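Product Assessment: Pirkum Tabletop Vase, White, Tall
Prepared for Fallex Furnishings Review by Tuncay Erdem

The Pirkum vase is supplied by Custow for use in shared dining and meeting areas. It was assessed over 5 weeks on a white tabletop beside a brick wall, with a purple arrangement. 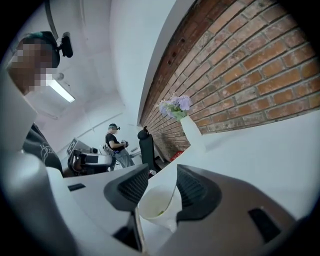
Stability was satisfactory. The base is weighted, and the vase remained upright when the table was wiped or papers were moved. The narrow neck holds a small bouquet together without wire or foam - a practical advantage where staff change the flowers themselves. Cleaning is less convenient. A bottle brush is required, and none is supplied.

The white finish suits brick well and showed no staining from hard water. 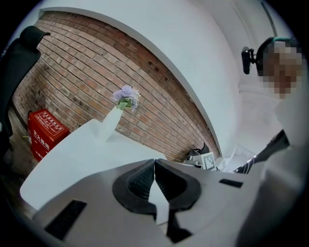 The comparable Dağdelen model has a wider opening and is easier to wash, but its stems tend to spread. Larger bouquets should be placed in that model.

Rating: 4 out of 5. Recommended for small arrangements. Buyers should order the brush separately.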